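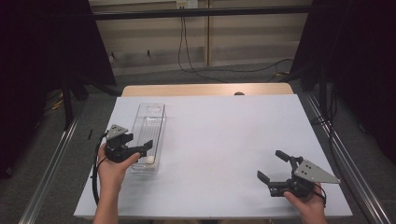 Clear plastic containers are sold on one argument: the contents can be seen without opening anything. For small loose items such as balls, batteries, hooks and spare feet for furniture, the argument is sound. It is also incomplete. Most of the trouble with small-item storage comes from proportion, and a buyer who looks only at transparency will end up with a drawer full of visible things that are awkward to reach.

My position is that the long, narrow, open container should be the default for household small parts, and that the square lidded box should be the exception.

A narrow container limits where an item can go. A ball in a square box has two directions of travel and settles in whichever corner the box was last tilted towards. In a narrow one it has a single useful direction, along the length, and comes to rest at one end or the other. The hand learns this quickly. Retrieval becomes a short downward reach at a known place, with the walls acting as a guide for the fingers.

The cost is clearance. If the internal width is 50 mm, an adult can lower two fingers and a thumb with some room to spare. At 35 mm the same grip touches both walls, and a round object tends to be pushed along the base before it is held. I would treat 50 mm as the lower limit for anything that has to be picked out by hand, and keep narrower trays for pens and other items that can be lifted by one end.

Length matters less than catalogues suggest. Jorus sells its narrow tray in a 200 mm version and a longer one, and the shorter is the better purchase for most drawers. Past that length the far end is used for things that are never wanted, and the tray starts to flex when lifted full.

An oval cutout near one end is worth paying for. It serves as a finger hold when the tray is drawn out from a row, and it removes the need for a gap between neighbours. Manole trays have none, and have to be prised up by the rim. The objection that small parts escape through the opening applies only if the tray is overfilled or the cutout is placed low in the wall.

Smaranda Gavrilă, who fitted out the shared store at Larnbridge, disagrees with me on lids. Her view is that an open tray collects dust and that a spill costs more time than a lid ever will. On a high shelf I accept this. In a drawer or on a worktop I do not, as a lid turns a one-handed task into a two-handed one, and in practice it is left off by the end of February and stored somewhere else.

The surface underneath deserves more attention than it gets. Sorting is best done over a pale, plain sheet laid on the table, which shows dark screws clearly and deadens the bounce of anything dropped. White items are harder to find against it, and for those a mid-grey sheet is preferable. Flurnex matting works well but curls at the corners unless it is stored flat.

Labels can be omitted on clear trays up to 90 mm deep. On deeper ones the label should go on the short end, facing the front of the drawer.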